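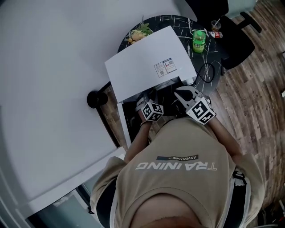
The printer on the marble-look table, both grippers out, flowers still holding up.

October, getting on for eleven at night

I have had the question of the printer going round my head all evening, so I am going to put it down in here and then perhaps I shall sleep.

It began with Nélida at breakfast. She had been reading something on her phone over the toast, one of those pieces that promises we shall all have a machine doing the ironing before long, and she asked me in that very reasonable way she has whether I believed a word of it. I said I believed some of the words. She said which ones, and I had a mouthful of marmalade and couldn't answer, and then it was time for my bus, so I have owed her a reply ever since and have been composing it in bits all day long.

If she had asked me about floors I would have said yes straight away. Floors are more or less done, or the easy parts of them are. My sister's little round sweeper gets along very nicely provided you pick up the socks first and shut the bathroom door, and she is as fond of it as she ever was of the cat. Dishes have been done since before I was born, if you count the loading as your own job, and I do think one ought to count the loading. Lawns, yes, flat ones. But then you come to something like a printer, and a printer is where I go quiet.

I have been thinking about how many small things there are in it. A printer is only a white box on a table. You want to get into the dark bit under the lid, and with your own fingers you just go in, you don't even look, you feel for the edge and you know how hard is too hard. Put a gripper in each hand instead and you find out how much your fingertips had been doing for you all these years without a word of thanks. It is like trying to do up a child's coat in oven gloves. You have two jaws and a pair of pads, and a thin plastic flap suddenly seems a very delicate article, and you hold your breath over it. I caught myself holding mine just watching!

And the table is never clear, is it. There are the flowers, and somebody's bottle, and another little bottle on its side, and the cable coiled about and hanging down, and an iced drink or whatever it is with a straw in it not very far away. A person works round all that without noticing. I have made tea in a kitchen with two toddlers and a dog in it and couldn't have told you afterwards where I put my feet. For a machine every one of those things is a question that wants an answer, and the drink is a very serious question indeed.

Oriana is much more hopeful than I am. We had a proper talk about it at lunch, over her soup and my rather sad sandwich, and she told me about her cousin's place in Dullden, where they pack candles. They put in an arm from a firm called Pernard in the spring and it does the boxes from one end of the shift to the other. On its best day it did 3,321 and on its worst, when the labels came in on a slightly shinier paper, it did 257 and then stood there until someone came and spoke to it nicely. I laughed, but she was quite serious and said I had missed the point, the point being the good day. I said the point was surely the paper. We went on like this until her soup was cold, and I enjoyed myself enormously.

I do see what she means, though. A shop floor can be arranged to suit the machine. The boxes come along the same way up, and if the light is wrong somebody buys a lamp. Nobody is going to arrange my kitchen, least of all me. My drawer with the string in it would finish off any machine living. So perhaps the answer for Nélida is that the factories are halfway there and the houses have hardly begun, and the odd jobs in between, changing a cartridge, fishing out a crumpled sheet, threading a cable behind a desk, will come along last of all, being the ones we never thought of as skilled.

I told her most of this when I got in, while she was peeling potatoes, and she heard me out and then asked whether, supposing there were one in the shops tomorrow, I'd have it. I said it would depend on the price. She said 400 pounds. I said at 400 I'd want it to change the duvet cover. She said 200, then, and it only does potatoes. I have to admit I looked at the potatoes for quite a while.

Must ring the Simões about the gutter before it rains again, and take Oriana back her dish. Also find the other glove.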